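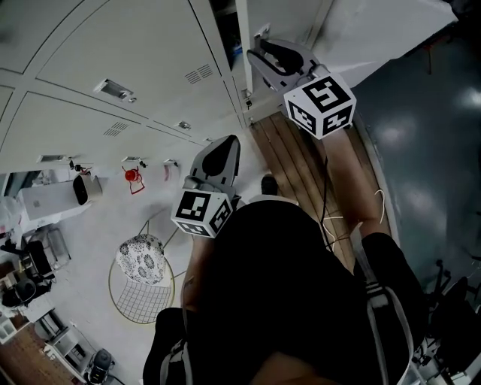
**Kamberg** is a market town in the upper Sorkia valley, with a population of 2,629. It lies on the north bank of the Sorkia River, 4 km downstream from the village of Grasent, and serves as the seat of the valley district.

## History

The town grew up beside a toll bridge used by salt traders. Most of the older houses stand on Bridge Street and were rebuilt in stone after a fire destroyed the lower quarter. A railroad branch later linked the town to Grasent. Passenger service has ended, but the line still carries timber.

## Economy

Farming and sawmilling were long the main sources of work. The Chraibi mill, the largest in the valley, employed 100 people at its peak. Small workshops and public offices now provide most jobs – many residents also travel to Grasent for work.

## Culture

A livestock fair is held each September, and a produce market takes place on Sunday mornings. The local history by Lăcrămioara Enache remains the standard account of the town. The public library holds 837 maps and letters cataloged by the archivist Hok-lam Shih.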